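Low frequency hum through shared floor, Drarkiswood building
Forum index > Building acoustics > Structure-borne noise

morlow_flat6
Steady hum in the bedroom, strongest between the closet and the outside wall. Phone spectrum app shows a narrow peak at 116 Hz and a weaker one at 236. Level at the pillow reads 48 dB unweighted. It runs from late evening to early morning. The floor is a concrete slab with floating boards on top. I want to find the path before I spend money on the ceiling.
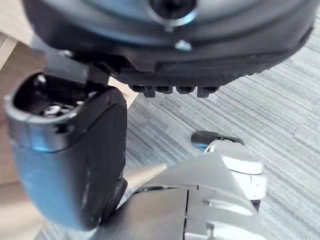
slabdweller
Phone apps are fine for frequency and poor for level, so ignore the 48. Check your own place first. Anything that stands hard on the boards can pick up a tone and pass it on. Small rubber teeth like the four along that dark rim are too short to isolate much at the low end. Cut the power at the panel and measure again.

morlow_flat6
Did that. Peak unchanged with everything off at the panel.

Unon
Then it's a pump or a fan on the riser. 236 is near enough twice 116 for a phone app, so one source and its harmonic. Ask for the pump schedule.

slabdweller
Near enough isn't good enough. Twice 116 is 232. Four Hz off is more than the bin width if he used a long window. Could be two machines.

Unon
Depends on the window. What FFT length?

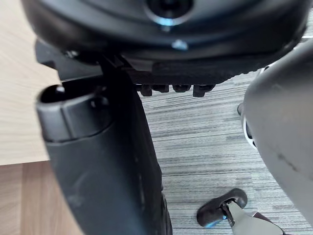

morlow_flat6
The app doesn't say. I'll record a WAV tonight and run it at a longer length. The peak is lower on the hallway side - roughly 6 dB down - and the closet door buzzes if I leave it half open.

liyanage_k
A 6 dB drop across one room at that frequency can be a room mode and tell you nothing about the path. Put a contact mic on the slab edge and on the riser wall, then compare.

slabdweller
Agreed on the contact mic. Air readings won't separate the two.

Unon
Still say pump. Post the WAV.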